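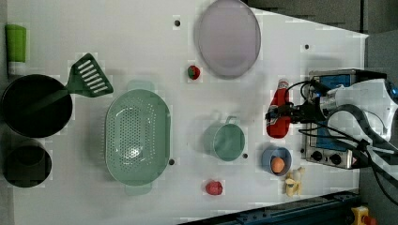

Sunday, late

Spent most of the day on the Stoltgate tape again. I have played it four times now and still only have a page of notes I would show anyone. Side one is a single piece, 22 minutes, and for the first half of it there is almost no change. A low hum, something like a ventilation shaft, and a dull knock that comes back whenever you have stopped waiting for it. Then a voice, far down in the mix, reading what I think is a list of street names. I tried headphones and I tried the big speakers in the front room. The headphones are better for the voice. The speakers are better for everything else, but the people upstairs had company and I had to turn it down.

Baiba Adomaitis called before lunch about the reissue. Fliltell is doing 348 copies, numbered by hand, and she wants my liner notes by the end of June. I told her I could do it. She asked if I was at the Bundton show, the one where the power went out, and I had to say no, I was there the night after. She was disappointed. I could hear her writing something down anyway.

I would like to write the notes without using the word "bleak." I went back through my old reviews and found it in eight of them, two in the same month. Also "glacial," which I used for a record made in a boiler room.

Red knit, close up:
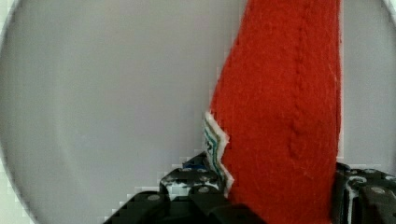 Red knit with the raised seam.

Side two is shorter and rougher. Three pieces, the middle one mostly tape hiss with a bell in it. Cheng mailed me a transfer from his own copy so I could compare, and his runs a little slower than mine. The bell is lower. I don't know which deck is off. I wrote to him and asked what he played it on, and he wrote back with a long message about belts that I will read tomorrow. If the pitch on the reissue is taken from my copy, it had better be the right one. Need to bring this up with Baiba before she sends anything to the plant.

Took a walk around four. Cold for the time of year. Bought stamps and bread. Thought about the first time I heard them, on a dubbed cassette with the titles written in the wrong order, so that for years I called the last track by the name of the first. I still do in my head. Maybe that goes in the notes. Baiba likes that kind of thing and I don't mind it, if it is kept to a couple of lines.

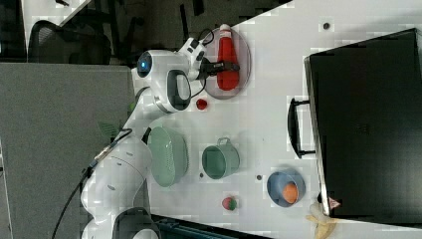 Ketchup bottle and plate.

Evening. Wrote two paragraphs and cut one. The one I kept is about the voice. I had always assumed it was a man reading, but with the slower transfer I am less sure. It could be a woman's voice brought down in speed. The original insert gives no credits at all, only a post office box in Bundton and a drawing of a stairwell. I'll ask Baiba if the band ever told her who it was.

Put the tape back in its case and played some piano music after that, quietly, to clear my ears. Bed by eleven. Tomorrow the belts message, then side two again from the top.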